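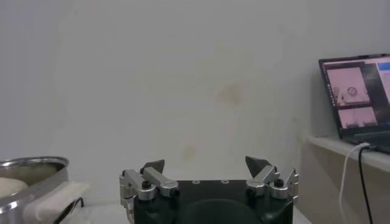

Household Tips: Planning for the Municipal Charges

September
By Rosário Tavares, Household Information Desk, City of Bivumberg

The city council has adopted its budget for the coming year, and revised bills for property tax, water and refuse collection will be mailed to all households. The following guidance is intended to help residents set money aside, keep their papers in order and reduce the charges that depend on use.

Reading the bill

The first page of the bill shows the total due. The second page divides it into property tax, water, refuse and the stormwater fee. Compare each line with last year's bill before paying. An increase in one line may be hidden by a decrease in another, and a reduction granted last year does not always carry over. Households that receive the senior or disability reduction should confirm that it appears by name on the second page.

The stormwater fee is now charged separately. It is set at $110 per year for a single-family home and was previously included in the water charge.

Setting the money aside

The annual total may be paid at once or in 4 equal installments. Residents who choose installments are advised to divide the annual total by twelve and move that amount each month into an account kept apart from daily spending. An envelope or a locked tin will also serve, provided that a written record is kept with it.

Enter the due dates on the kitchen calendar as soon as the bill arrives. Mark a second date 10 days before each one. Bank transfers and mailed checks should be sent on the earlier date, as payments are credited on the day they are received. The office does not accept a postmark as proof of timely payment.

Keeping the papers

One folder per year is sufficient. Place the bill at the front, followed by receipts in order of payment. Letters concerning an assessment or an appeal should be kept in a separate folder and retained for as long as the property is owned. Receipts printed on thermal paper fade and should be photocopied. Do not store them in a plastic sleeve or near the stove.
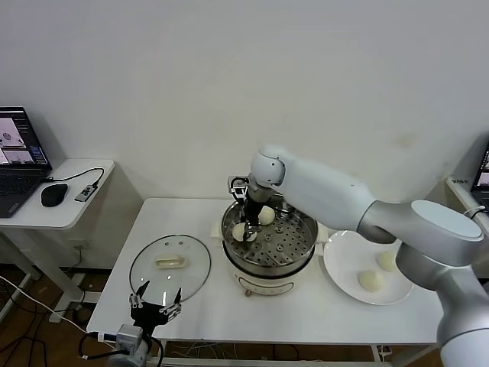
Lowering the water charge

Water is billed by the meter. Read the meter at night, after the last use, and again in the morning before any tap is opened. If the figures differ, there is a leak. A few drops of food coloring in the toilet tank will show whether the valve is at fault: wait 15 minutes without flushing, then look for color in the bowl.

Run the dishwasher only when full. Rinse vegetables in a basin and use the water for houseplants. Worn tap washers are inexpensive and can be replaced with an adjustable wrench once the supply has been shut off.

If the bill appears to be wrong

Write to the assessment office before the first due date and enclose a copy of the bill, never the original. State the account number and the line in dispute. The undisputed part should still be paid on time. Appeals are handled by Hüsnü Yalçınkaya, Assessment Office, Beltrán Building, second floor. The counter opens at 9 a.m. and closes at noon.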